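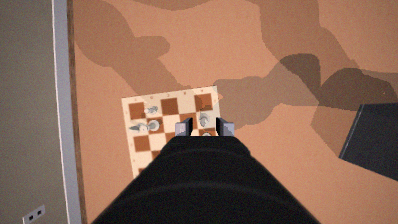 Muireann Flanagan wrote to us that her poster always slides down inside the frame after a few weeks, and she asked if tape is the answer. Tape can leave marks on the paper, so I prefer paper corners.

What you need: one sheet of acid-free paper, a backing board, a soft pencil and linen tape. I use the Jendier board, 2 mm thick.

1. Cut four strips of the paper, each 5 cm long.
2. Fold both ends of every strip down to the middle, so you get a small triangle with a pocket.
3. Lay the poster on the board and mark its corners very lightly with the pencil.
4. Put one pocket on each corner. Leave a little space - paper grows when the air is humid.
5. Fix the pockets to the board with linen tape. The tape must not touch the poster.
6. Clean the glass on the inside, let it dry, and close the frame.

For posters wider than 900 mm, add two more strips along the bottom edge, folded in half like a shelf.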